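Household Tasks Working Group
Minutes of the July meeting
Drusano building, second-floor meeting room
Called to order 9:05 a.m.

Present: Trevor Cormier (chair), Jaxon Grewal (minutes), representatives of Nirnasar and Beaudoin. Skurlow sent written comments.

1. Previous minutes

Approved with one correction. Under item 4, "folding time" should read "cycle time," which includes the pickup and the return to the start position.

2. Scope for the second half of the year

The chair restated the question the group was set up to answer: which household and shop-floor chores can be handed to a machine now, without a person standing next to it. The list currently holds 13 chores. Members agreed to keep the list fixed until the year-end report. Beaudoin asked whether window cleaning could be added. Declined for now; to be raised again when the list is reopened.

3. Status by chore

Grewal went through the list. Of the 13 chores, 8 have been attempted at least once on an arm. The others exist only as human demonstrations.

Moving closed boxes between shelves is rated ready for the shop floor, on the condition that the boxes are rigid and the labels face out. Bin sorting is rated ready with supervision. Wiping a flat table is rated ready with supervision, and the Beaudoin representative asked that the rating be limited to tables cleared beforehand. Agreed.

All chores involving cloth remain rated not ready. This covers folding, hanging, and wiping with a loose towel. Grewal noted three separate problems. The cloth has no fixed shape, so a grasp that works once may not work the next time. The fingers can hide the edge they are holding from the cameras. Contact force against a surface is hard to judge when there are several layers of fabric between the finger and the surface.

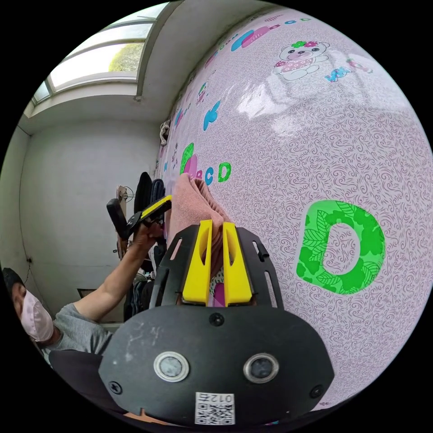

Cormier asked whether the third problem could be handled by slowing the arm down. Grewal answered that slowing down reduces the chance of pushing too hard but does nothing about slip, and slip was the more frequent failure in the last round. Nirnasar reported the same from its own bench tests with dish towels.

There was discussion of whether two-handed work should be scored separately. A towel held at both ends is easier to keep flat, but the two arms have to agree on tension, and a small error in either one pulls the cloth out of the other. Agreed to score one-handed and two-handed attempts in separate columns beginning with the next round.

4. Demonstration data

The target for cloth chores was set at 2,000 human demonstrations. The number accepted to date is 485. Rejections are mostly for recordings that start after the cloth has already been picked up. Grewal will rewrite the instruction sheet so that every recording begins with the hands open and the cloth at rest.

Skurlow's written comments argued that more variety in rooms would be worth more than a higher total. Its point was that a policy trained against plain walls and one type of table tends to fail on patterned or shiny surfaces. The group accepted this in part. The target stays, and the room type will be logged with each recording so the effect can be checked.

Nirnasar objected to logging room type by free text. A short fixed list will be used. Cormier to draft.

5. Finger wear

Beaudoin raised wear on the finger pads. Worn pads grip cardboard well enough but let thin fabric slide. No replacement interval has been set. Beaudoin will measure pull force on new and used pads and bring the results. Grewal asked that the test be run with terry cloth as well as flat cotton, as the loops catch on the pad and may hide the wear.

6. Wording of the report

The draft summary said that machines "can do laundry." Struck. Loading a washer and folding a towel are separate chores with separate ratings, and sorting by fabric has not been attempted. Replacement text: "Some steps of laundry have been attempted under supervision. None is rated ready."

Nirnasar asked that its dissent on the word "supervision" be recorded. It would prefer a stated number of interventions per hour. Carried over.

7. Actions

Grewal: revised instruction sheet; separate scoring columns.
Cormier: fixed list of room types; corrected summary text.
Beaudoin: pad pull-force measurements.
Nirnasar: written proposal on the definition of supervision.

Adjourned 10:40 a.m. Next meeting in the same room.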